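Stories > Short Fiction > Lustwood
Thu 18 April | By Grigore Dobre

The Room on Neagu Street

Mara rented the room in May. The landlord gave her two keys and a receipt for 936. One key opened nothing she could find.

She tried it on the cellar, the mailbox and the clock. Then she put it on the old brown table and went to bed. 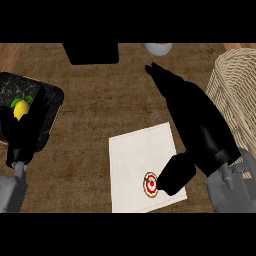
Morning

A man knocked at seven. He said he used to live there and had left a key.

"What does it open?" she asked.

"My mother's house," he said. "It was sold."

She gave it to him.

Comments

Chinyere Abubakar: I wanted her to keep it.

Uvora: Is there a part 2?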